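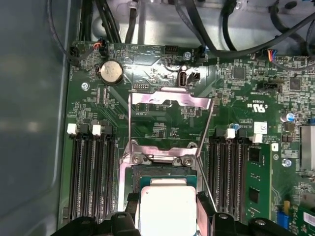 Most of the machines that come through the Rirnwood workshop of Ketell have already had one working life in an office. The firm takes in used workstations and small servers, strips them, tests them and sells them on with a warranty. The bench technician we spoke to has been there since the workshop opened and asked not to be named. We met at eight in the morning, before the first delivery.

The technician's day is largely processors. A customer wants a faster chip than the one the machine came with, or a board has to be checked with a part known to be good.

"People think the chip is the delicate bit," the technician says. "It's fairly tough if you hold it by the edges. The socket is what you worry about. The contacts in there are tiny and they bend if you so much as drag a corner across them. I've straightened a few under a magnifier and I don't enjoy it."

The method taught at Ketell is short. The power lead comes out and the case goes flat on the bench. The retention lever is released, the load plate is lifted right up, and only then does the new processor come out of its tray. It is lined up over the socket first and lowered straight down, with no sliding.

"Look for the triangle in the corner, then look for the notches. If both agree, put it down. Then leave it alone. You shouldn't need to push at all. If it isn't sitting level, pick it up again and start over. The pressure comes from the plate when you close the lever, and that does feel stiff the first time. New starters stop halfway and come to find me."

Fluvard, which supplies the workshop with trays of tested chips, packs them 40 to a box. The technician keeps the plastic covers from every tray and every new board, in a drawer that no longer shuts properly. An empty socket always gets a cover before the board goes on the shelf.

We asked about memory, which customers often want changed at the same time.

"I'd look in the manual for which slot goes first. It's different from board to board, and on the ones with slots both sides of the socket people guess. The machine might start with a stick in the wrong place, or it might sit there and do nothing, and then they blame the processor. Open the latch, match the gap in the stick to the ridge in the slot, press until it clicks."

The coin cell is another regular job. A board that has sat in a storeroom for years will often have lost its clock and settings, and the technician changes the cell as a matter of course – it costs very little and saves a phone call later.

Last November the workshop took on its largest single job, 300 workstations from Sarmiento, a drawing office that was moving premises. Every one had to be opened, cleaned and given a different processor. Job number 1426 is still written on the whiteboard above the sink.

"That was the same eight screws and the same lever, over and over. You get quick, and then you get careless. I made a rule that we stopped after an hour and did something else. Cables, labels, anything."

Old thermal paste was the slowest part. It had dried hard on many of the coolers, and the technician still prefers a lint-free cloth and alcohol to any of the special cleaners. New paste goes on once the plate is closed, a small blob in the middle of the metal lid, and the cooler is tightened a little at a time on opposite corners.

"And plug the fan back in," the technician says. "I've forgotten it. Everyone has. Do it before you put the side panel on."

The workshop takes machines in from nine until four. Customers who want to fit their own parts can buy the processor and paste over the counter, and can ask at the desk for the fitting sheet, which is one page long.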